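Chamado: pinça perde a posição de abertura depois de alguns ciclos
Célula: bancada de dois braços, Brustedport
Aberto por: Crisanto Pascual
Prioridade: média
Estado: resolvido, em observação

Descrição inicial

Desde o começo de abril o braço esquerdo da célula vem parando com erro de posição da pinça. O programa manda abrir até o fim, o controlador responde que a pinça chegou, e na tentativa seguinte a leitura aparece deslocada. Reiniciar o controlador resolve por algum tempo. Depois volta.

O erro não aparece com a pinça vazia. Rodei 50 aberturas e fechamentos sem peça e não houve nenhuma parada. Com peça na pinça, a primeira parada veio no nono ciclo.

O braço direito usa o mesmo modelo de pinça e a mesma versão de programa e não apresenta o problema.

O que já foi feito antes de abrir o chamado:
Reinício do controlador e da fonte.
Nova calibração do zero da pinça, com os dedos fechados.
Conferência da versão do programa nos dois braços.
Limpeza dos dedos com pano seco.

Anexo o registro do controlador do braço esquerdo.

Resposta do suporte Gesar

Recebido. Pelo registro, o erro é sempre o mesmo: diferença entre a posição pedida e a posição lida acima do limite. A corrente do motor sobe pouco antes da parada. Isso pode vir de três lugares: folga na fixação dos dedos, mau contato no cabo da pinça ou limite de força alto demais para a peça.

Pedimos que verifique nesta ordem:

Com o braço desenergizado, segure cada dedo e tente movê-lo de lado. Não deve haver jogo perceptível.
Confira o aperto dos parafusos que prendem a pinça ao flange do punho.
Siga o cabo da pinça desde o conector até a primeira presilha e veja se ele estica quando o punho gira até o fim do curso, nos dois sentidos.
Informe o limite de força configurado e que peça está sendo usada no teste.

Não altere o limite de erro de posição. Aumentar esse valor esconde a parada e força o redutor.

Crisanto Pascual

Verifiquei os quatro pontos.

Dedos: um deles tinha jogo. O parafuso mais próximo da ponta girou quase meia volta antes de firmar. O outro dedo estava bem preso.

Flange: tudo apertado.

Cabo: com o punho na posição de trabalho, está solto. Com o punho girado até o fim no sentido horário, fica esticado e puxa o conector. No sentido anti-horário não puxa.

Força: o limite está no valor que veio da instalação, nunca foi mexido. A peça do teste é um grampo tipo C, pego pela ponta do parafuso. Escolhi o grampo porque o peso fica todo para um lado e a pinça trabalha torta, que é a pior condição que temos na célula.

Depois de apertar o dedo, repeti o teste. A primeira parada veio bem mais tarde, mas veio.

Resposta do suporte Gesar

O dedo frouxo explica parte do desvio. A outra parte deve ser o cabo. Quando o conector é puxado, a leitura do codificador pode falhar por um instante e o controlador assume que houve deslocamento.

Solte a primeira presilha do cabo e deixe mais folga na altura do punho. A alça precisa ser grande o suficiente para o punho chegar aos dois fins de curso sem puxar, e pequena o suficiente para não encostar na mesa quando o braço desce. Prenda de novo e gire o punho à mão, com o braço desenergizado, antes de ligar.

Troque também o parafuso do dedo que estava frouxo. Se ele soltou uma vez, a rosca pode estar gasta. Use trava-rosca de média resistência e espere a cura indicada na embalagem antes de rodar a célula.

Sobre o limite de força: para uma peça metálica rígida, reduza um degrau em relação ao valor de instalação. O metal não cede, e a corrente sobe de uma vez no fim do fechamento.

Crisanto Pascual

Feito o seguinte:

Presilha solta e cabo refeito, com folga no punho. Girei à mão até os dois lados e não puxa mais.
Parafuso do dedo trocado, com trava-rosca. O antigo tinha a rosca marcada em 2 filetes.
Limite de força reduzido um degrau.
Zero da pinça calibrado de novo depois da troca, porque o dedo assentou em posição um pouco diferente.

Dúvida: ao calibrar, o procedimento da Brilonow, que montou a célula, manda fechar os dedos sobre um calço. O manual da pinça manda fechar sem nada. Segui o manual. Está certo?

Resposta do suporte Gesar

Está certo. O calço era usado em uma versão anterior dos dedos. Com os dedos atuais, feche sem nada entre eles. Se calibrar com calço, o zero fica adiantado e a pinça aplica menos força do que o programa pede.

Rode o teste com o grampo, 50 ciclos, com o punho passando pelos dois fins de curso entre uma pega e outra. Faça 3 séries, com o controlador desligado entre elas.

Crisanto Pascual

Séries rodadas com o mesmo grampo, deitado na mesa, braço descendo de cima e pegando na ponta do parafuso.
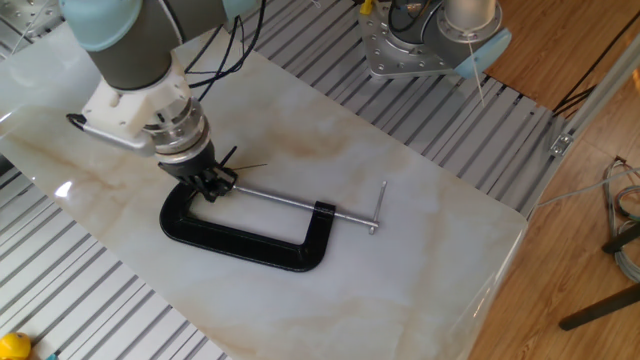
Primeira série: sem parada. Segunda série: sem parada no braço, mas parei eu no meio para recolocar o grampo, que tinha girado e saído do ponto de pega. Recomecei a contagem. Terceira série: sem parada.

A corrente no fim do fechamento ficou estável nas três e sem o pico que aparecia antes do erro. Anexo os registros.

Uma observação para quem for repetir: o grampo gira quando a pinça solta com ele ainda um pouco acima da mesa. Baixei o ponto de soltura e passou a ficar no lugar. Isso é do meu programa de teste, não da pinça.

Resposta do suporte Gesar

Registros conferidos. A diferença entre posição pedida e lida ficou dentro do limite em todas as pegas. Consideramos o problema resolvido e deixamos o chamado em observação.

Recomendações para a manutenção da célula:
Verificar o jogo dos dedos toda semana, com a mão, braço desenergizado.
Reapertar os parafusos dos dedos só se houver jogo. Reaperto sem necessidade quebra a trava-rosca.
Depois de qualquer mudança no cabo, girar o punho até os dois fins de curso antes de energizar.
Guardar uma cópia dos parâmetros com o novo limite de força, pois a restauração de fábrica volta ao valor antigo.

Crisanto Pascual

Cópia dos parâmetros guardada na pasta Kanagaratnam, junto com o programa de teste. Conferi também o cabo do braço direito: a folga está boa e os dedos não têm jogo. Mantive nele o limite de força da instalação, porque esse braço só pega peças de plástico.

Falta corrigir a folha de calibração da Brilonow que fica na célula. Risquei a linha do calço e pedi a eles a versão nova. Quando chegar, anexo ao chamado.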